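The Convention Center Celau Was Promised
Consultants say the building will pay for itself. So did the last ones. 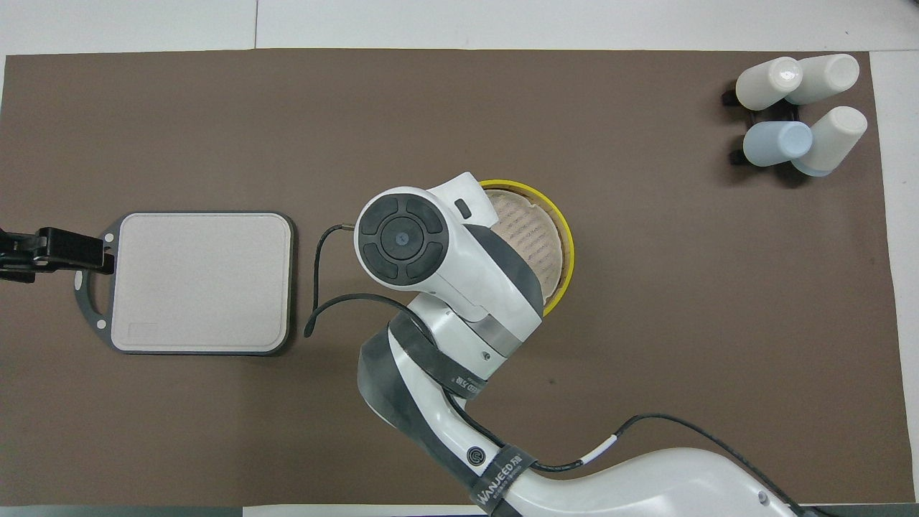

Every city council I have covered has at some point fallen in love with a large building. In Celau the object of affection is a 3,000-seat convention center on the old Bastos rail yard, and the romance has reached the stage where friends stop bringing up the money. The case for it fits in a slide deck. Conventions arrive, delegates eat dinner, hotels fill, and sales tax drifts down over the grateful downtown. It's a tidy picture, and a spare one, like a serving tray with nothing on it but its own gray rim and a handle to grab it by. What I wanted to know was who pays for dinner.

The official answer comes from Plitard, the consulting firm the city hired last winter. Its report predicts 40 major events a year by the third year of operation. I asked how the firm got that number and was sent to an appendix, which sent me to a survey of event planners. The planners had been asked whether they would consider Celau. Most said they would. I would consider Celau too, if someone on the phone asked me nicely and it cost me nothing to say yes.

Jaime Sampaio, who represents the east side on the council, voted for the study and now wishes she had read the contract first. "We paid them to tell us how big it should be," she told me. "Whether we should build it at all was never in the scope."

Supporters have heard this before and are tired of it. Khalil Nimri runs Pikance, a restaurant 2 blocks from the rail yard, and he has spent a decade looking at weeds through his front window. He thinks the skeptics live in neighborhoods that already have things. "You want me to wait for a perfect plan?" he said. "I have a lease."

He has a point, and I don't have a good reply to it. The yard is an eyesore and the city has let two smaller proposals die there, including one for 300 apartments that would have put customers on his sidewalk every night of the year. The council turned that down over parking. The convention center needs far more parking, and so far that has bothered fewer members.

Then there is the bond. If hotel taxes fall short, the general fund covers the gap, and the general fund is also where the buses and the libraries live. Page one of the city's summary calls this risk "modest." I couldn't find a page that put a dollar figure on it. Sampaio has asked for one in writing before the December vote – she was still waiting when we spoke.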